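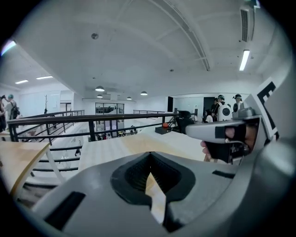

Page 7

Speaker notes, electric vans session, 2019-10-08
Rahel Hauser

Good morning, everybody, and thank you for coming in so early (I know the coffee line was long, and I was in it too). Let people settle. Wait for the door.

So, last time I told you the story of how we at Skiten came to order our first electric vans, and today I want to pick up where most of you had questions, which was winter. We run deliveries out of the Hamuna depot, up on the hill, and if you have ever driven up there in December you will know why the drivers were nervous!

Slide: the route map.
The short loop is 60 miles, door to door, with a long climb right at the end when the battery is at its lowest. I remember standing there with the route planners and feeling my stomach drop a little. Our old diesels did that loop without anybody giving it a thought. With the Flunow van we had to think about it, and I'll tell you frankly that the thinking did us good. We found stops that had been in the wrong order for years.

Slide: the cold morning numbers.
Go slowly here, people like to write these down. We kept a log through our first winter, 661 trips in all, and on 13 of them the driver had to stop and charge before getting home. The worst ones were mornings when the van had been left unplugged overnight. So please, if you take one thing back to your own depot, plug in at night and warm the cab while it is still on the cord. The drivers call it toasting the van, and I have started saying it too.

(If somebody asks about the heated seats: yes, get them. They use far less power than blowing hot air around the cab, and the drivers love them.)

Slide: Pascual chargers.
We put in seven of these along the back wall. Tell the story about the cables being too short for the vans parked nose out, and how we repainted every parking line in the yard over one weekend. Don't go on too long, I always go on too long with this one.

Now, a word about waiting. I get asked every time whether it makes sense to hold off for the bigger truck that Flunow keeps promising. I would love to have one, I really would, and I have my name on the list like everybody else. But the delivery date has moved before and I expect it will move again, and meanwhile the parcels still have to go up the hill. Buy for the route you have now.

Pause for questions. Repeat each one into the microphone so the back rows can hear.

Next slide: what the tires cost us.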